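Ticket 513 — Laptop drops off the network at the meeting table
Opened by: Katherine Betancur
Assigned to: Pejman Kordestani
Opened: 11 Dec 2020
Status: Open, waiting on one more test

Katherine: Calls from the table keep freezing. The laptop says it's connected, then I lose everyone for a minute or so and they all come back at once. Same thing happened to Esmaeil during the Rander review. My phone on the same Wi-Fi is fine the whole time.

Pejman: Ooh, good one, and thank you for mentioning the phone, that saves me a trip to the router closet at Lokton! Does it happen on battery too, or only plugged in? And is anything going through the hub when it drops?

Katherine: Plugged in, always. The hub is always attached. I haven't tried without.

Pejman: Please try without! Ten minutes on Wi-Fi only, hub unplugged, then ten with it back in. I'll run a ping from my end.

Katherine: Done. No freezing with the hub off. With it on, two freezes.

Pejman: Love it. Ping log agrees: 14 lost replies with the hub attached, zero without. Signal sat at 58 percent both times, so I'm leaving the Wi-Fi channel alone for now. I had my money on the channel, too.

Esmaeil: Can confirm from my side. I swapped in the spare cable from the Fotano box and it still dropped.

Pejman: Great, cable is off the list then.

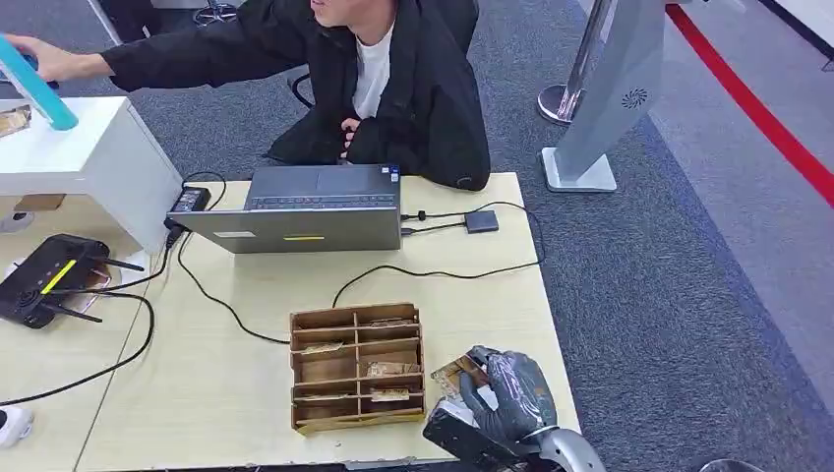
Pejman: The hub is my favorite suspect now. Some of these put out enough noise to bother a Wi-Fi radio when they're right up against the machine. Ours is on short black leads beside the laptop, so there isn't much room to move it. The router is on the same table with all its green lights lit, so distance isn't the trouble. Next test: a longer lead on the hub, as far toward the table edge as it will go, then the same ten minutes. Amirhossein has a one-meter extension in the Bahrami drawer — please grab that one and leave the power adapter on the outlet it's using now.

Katherine: Got the extension. Pirmin has the table until his call ends, I'll run it after that.

Pejman: Perfect. Ping is set to 100 tries, just shout when you start!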